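Durska Releases Household Set Taught by Remote Control

Mon 31 December

Durska has released the first part of its household handling set, a collection of 1,019 recorded episodes in which a human operator drives a two-armed robot through laundry and tidying tasks. The company said 721 of the episodes involve cloth. The remainder cover rigid objects such as cups, boxes and books.

All of the episodes were recorded by remote control. The operator holds a pair of small leader arms, and the joint angles of those arms are sent to the robot, which repeats them. Grip opening is set by a trigger on each handle. Camera images, joint positions and operator commands are stored together on one clock.

The control software, named Kettle, was written by a four-person group under Griet Groen. Version two, which was used for the whole release, adds a clutch. When the operator presses a foot pedal, the robot holds its position and the leader arms can be moved back to a comfortable posture. Groen said the earlier version had no clutch and that operators tended to run out of reach in the middle of a lift.

"With cloth you lift high and then you have to lower slowly," she said. "People were getting to the top of their own shoulder range before the robot was at the top of its range."

The company also tested hand guiding, in which a person takes hold of the arm and moves it directly. The method was dropped for cloth work after a trial of 300 episodes in November. According to Dennis Garside, who ran the trial, the guiding person's hands and sleeves appeared in the head camera images in most of the recordings, and policies trained on them did poorly when the person was absent. Hand guiding is still used at Durska for single-arm jobs with a fixed path, such as opening a drawer.

Operators were trained for two days before recording. The written protocol asks them to keep the cloth in view of the head camera where possible, to avoid regrasping in the air unless the task calls for it, and to finish each episode with both grippers open. Failed attempts are kept and labeled. Durska did not set a time limit per episode.

Furniture was included on purpose. Table-height work makes up the larger share of published cloth data, and the group wanted lower surfaces with padding, arms and backs that restrict how the robot can approach.

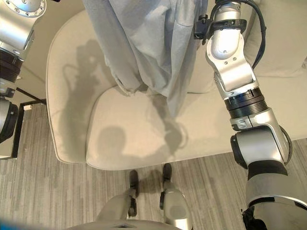
Man-lok Tai, who handled the labeling, said lighting was left uncontrolled in the furniture episodes. Shadows from the arms fall on the work surface in many of them. Tai's team marks these episodes with a separate tag so that users can include or exclude them. Pale upholstery gave the most trouble for automatic cloth outlines, and those outlines were corrected manually.

An outside group at Bavix had early access to the data. Kieran Haworth of Bavix said his team trained a lifting and placing policy on the cloth episodes and is now checking it on garments that were not in the set. Results have not been published. Haworth asked for wrist camera images at a higher frame rate, a change Durska has scheduled for the second part.

The second part will add two-operator episodes, with one person driving each arm. Groen said the commands from each operator will be stored as separate streams. Durska has not announced a release date. Access to the first part is by written request, and commercial users must sign a separate license.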